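# Dos pinzas para el mismo ratón

En el taller de Carrasco la comparación empieza a las ocho de la mañana, cuando Noelia Paredes enciende los controladores y deja que los motores busquen su posición de origen. El encargo es sencillo de explicar: decidir qué pinza se monta en los brazos pequeños que la empresa vende a centros de formación profesional. Hay dos candidatas, la Kuluno y la Skuna. La primera cuesta más. La segunda se repara con piezas que caben en un sobre.

Paredes lleva desde marzo con las pruebas. Al principio usaba cubos de espuma, como casi todo el mundo, y las dos pinzas los cogían sin fallar. El dato no servía para elegir. Cambió entonces a objetos de oficina y se quedó con los ratones de ordenador, que tienen el lomo curvo, los costados inclinados y una superficie que resbala según el modelo. «Un cubo te perdona cinco milímetros de error. Un ratón, no», explica. «Si entras un poco alto, los dedos se cierran y el ratón sale disparado hacia delante».

El ejercicio consiste en llevar los ratones a una bandeja. Cada serie tiene 30 intentos y entre uno y otro se cambia la colocación de los objetos sobre la mesa. Un intento cuenta como bueno si el ratón acaba dentro sin que haya que tocarlo con la mano. Los que quedan montados sobre el borde se apuntan como fallo, aunque al principio hubo alguna discusión sobre eso.

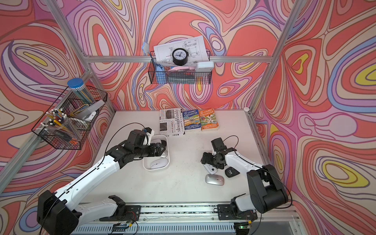 *La mesa de pruebas de Carrasco, con los dos brazos sobre el raíl y una de las pinzas en la bandeja de los ratones.*

El recinto se montó con perfil de aluminio y se forró con un papel de dibujo muy cargado. Paredes quería un fondo difícil para las cámaras. Con paredes lisas, el programa que localiza los objetos daba resultados que luego no se repetían en las aulas de los clientes, llenas de carteles y estanterías. Con el papel puesto, los aciertos bajaron en las primeras series y hubo que volver a entrenar el modelo con 2.000 imágenes nuevas.

La cuenta total va por 2.609 intentos, repartidos entre las dos pinzas. La Kuluno cierra más despacio y centra mejor la pieza. Cuando el ratón está girado respecto a los dedos, lo endereza al apretar y lo levanta casi siempre. Su punto débil es el tamaño: en una bandeja estrecha, con otro objeto al lado, los dedos abiertos chocan con lo que no deben.

La Skuna es más fina y entra en huecos donde la otra no cabe. También es más nerviosa. El motor llega a la fuerza máxima muy pronto y hubo que limitarle la corriente por programa, porque con los ajustes de fábrica dejaba marcas en el plástico. Una vez limitada, los fallos por deslizamiento aumentaron con los ratones de acabado más liso. Unas fundas de silicona en las yemas lo arreglaron en parte. Duran 200 cierres antes de empezar a despegarse por la punta.

Los cables han dado más trabajo que las pinzas. El del motor de la muñeca tiene que llevar un bucle con holgura suficiente para que el brazo gire, y si la holgura es excesiva se engancha. Paredes perdió varias tardes buscando un error de comunicación que resultó ser un conector a medio salir. Desde entonces revisa los conectores antes de cada serie y lo anota en la hoja.

El controlador es el mismo para ambos brazos, un modelo de Grodstead. Se eligió así para que las diferencias se debieran a la pinza. Paredes reconoce que el montaje favorece algo a la Kuluno, cuyo fabricante publica los parámetros de control ya ajustados para ese equipo. Los de la Skuna los sacó ella, a base de probar.

La decisión todavía no está cerrada. La empresa se inclina por entregar los brazos con la Skuna y ofrecer la otra como repuesto de gama superior, pero antes falta una tanda con objetos blandos y otra con los dos brazos trabajando a la vez sobre la misma bandeja. Para esa segunda prueba hay que reescribir el reparto de turnos, que ahora obliga a un brazo a esperar a que el otro se retire del todo. Paredes calcula que le llevará lo que queda de mes.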